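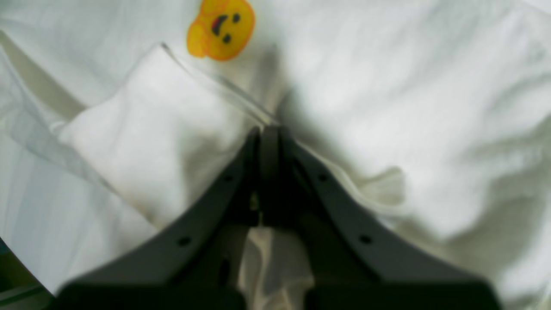
White fabric, rumpled.

I gave up ironing bed linen in May and have been meaning to write down how it went, mostly for the two readers who asked after the last laundry post.

The old routine took up most of Friday evening. Two duvet covers, four pillowcases and a fitted sheet that never sat flat on the board whatever I did to it. By the time the second cover was finished the first had been folded, put on a shelf under a pile of towels and creased again. I did this for years because my mother did it, and I had never thought of it as something you could stop.

What changed was the iron. It was a Tomby, bought second-hand, and it began leaving brown marks along the hems. Descaling it twice made no difference. A new one would have been easy enough to get, but I decided to go a month without and see if I minded.

The first week I minded quite a lot. The bed looked as though someone had just got out of it. I had the washing machine on its fast spin, and the cotton came out in a tight rope with creases set hard into it. Turning the spin down to 500 helped more than anything else I tried. It means a longer time on the line, and in winter it will mean a longer time on the airer in the hall, so I may go back up a bit when the weather turns.

The other thing that helped was hanging sheets by the long edge, with the hem folded a hand's width over the line. I used to peg them at the corners to save room. They dried with a sag in the middle and two sharp points where the pegs had been. Pillowcases go up by the closed end. I give everything a good shake first, one end in each hand, which is awkward with a double duvet cover on your own but can be done.

I also bought a set from Pindar with a slightly textured weave, sold as needing no ironing. It is all right. It looks much the same as my old plain set does now, and it pills a little near the pillow. I wouldn't replace decent sheets to get it.

Things I still press: shirts, for which I borrow next door's iron, and the one good tablecloth. Tea towels I never did.

I was asked whether fabric softener makes a difference to creasing. I haven't used it since the old machine went, so I can't say. The towels were better without it.

The money saved on electricity is too small to notice. The evening is worth having, though, and I've mostly spent it in the garden or asleep in front of the television.

Next time, the airer, which has lost another rail.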